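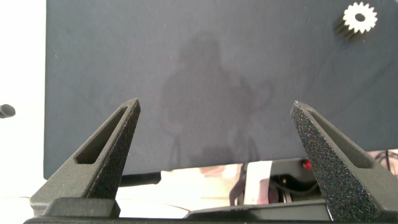

The thick one with the pale face, upper right, on the dark cloth.

Small Gears, Mostly Spur: A Gallery

Posted 8 May 2020

The Travstead parts drawer has been a rumor for years. It came with the bench, the bench came with the building, and the building dates from 1953, so it's anybody's guess how many of the gears in it ever belonged to a machine and how many simply wandered in from the cold. In December I finally pulled the drawer all the way out. It was heavier than I am brave. I put it back, had a coffee, and pulled it out again in spring.

What follows is a short tour of the small stuff. The big stuff is still in the drawer and can stay there until my back has forgotten the first attempt.

A word on the cloth. I lay everything out on the dark gray-blue one, which makes a small bright gear look like jewelry and also collects every speck of lint in the county. I've tried brushing it. The lint enjoys that.

Small silver spur gear, plain round bore, fifteen teeth. 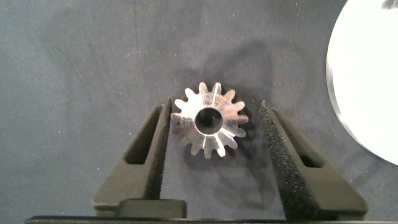 If you're trying to match an old gear, count the teeth first and then count them again starting from a different tooth. Put a dab of marker on the one you start with. I skipped the marker for most of my adult life and was regularly off by one, always with complete confidence. After the teeth, measure across the outside, then the bore, then the thickness, and write all of it on the bag. Writing it on your hand works until lunch.

The next stop on the tour has a big white disc and a little metal peg standing up from it, with a small gear lying just below the rim. Sixteen teeth on this one. A single tooth may not sound like much of a difference, and you're welcome to explain that to the rest of the gear train.
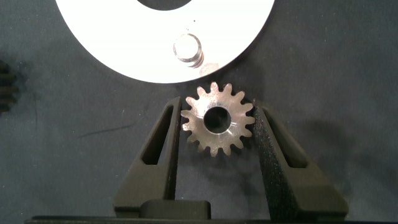
Mangundap wrote in to say that a tooth count alone is no way to sort a drawer, that pitch comes first, and that anyone who bags gears by count will end up with a lot of tidy bags and nothing that meshes. The message went on for a while and included the phrase "I say this with love." I have since re-sorted two of the bags by pitch. The others are tidy.

The pitch business is fair, though. Two gears can look like cousins on the cloth and still grind like a bad neighbor the minute you run them together. A cheap pitch gauge takes care of most of it. Mine is from Hukilov, cost me 41 dollars with the little sleeve, and has already been lost once, inside the sleeve.

People ask what a whole drawer like this would cost to buy. The Utum catalog I keep on the shelf lists a boxed assortment at 2495 dollars, 700 pieces, foam cutouts and a lid that latches. It's a beautiful thing. I look at it the way other people look at boats. My own assortment came free with a bench and has a lid in the sense that the drawer closes if you lean on it.

Last stop, and back to the gear with the bright white top and the black sides. Plenty of room around it this time. It's taller than the silver ones and has the vertical ridges running down from the teeth, so it stands on the cloth like a very short column waiting for a very small temple. 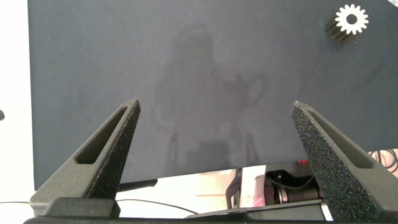 Two-tone gears get their own bag, partly so I can find them and partly because I haven't decided what they're for. I've had suggestions. A clock, a winder, a paperweight for someone with modest paperwork. More than one reader has proposed a chess set, and I'd be open to it if I had any idea how a gear is supposed to move on a diagonal.

Storage, for those who skipped down here for the useful part: small zip bags, a paper label inside the bag where the ink won't rub off, and a shallow tray so you can see the lot without digging. Don't use an egg carton. I used an egg carton. The lid popped open on the stairs and I still find teeth with my socks.

The larger gears, the worm drives and the thing with the handle go up in the next gallery, once the drawer has been out again.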